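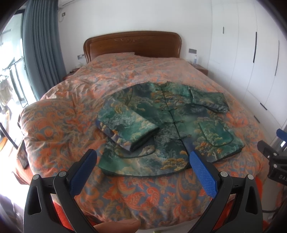

Pradelham Junior Robotics Club — Folding Team

How does a robot learn to fold a jacket?

Folding clothes is easy for you. You know what a sleeve is, even when it is crumpled. A robot does not know. Cloth changes shape every time it is touched, so the robot needs to see the same job done many times.

Our team does the job by hand first, using grippers. A gripper has two fingers that open and close, a bit like your thumb and pointer finger. The blue pads are the parts that touch the cloth.

Start with the sleeves. On the green jacket, one sleeve is folded in over the front and the other is still stretched out to the side. Patterns make this harder. The jacket has clouds and trees all over it, and the bed cover has big orange leaves, so a computer has to work out where one cloth stops and the other begins.

Savita Tripathi did 25 folds on Saturday. Chiến Đào did 44. Each fold is saved as one lesson, and slow ones are saved too.

Try it at home — lay a shirt flat and fold it using only 2 fingers on each hand. Which part was hardest to pick up? Write it down and bring it to the next club meeting.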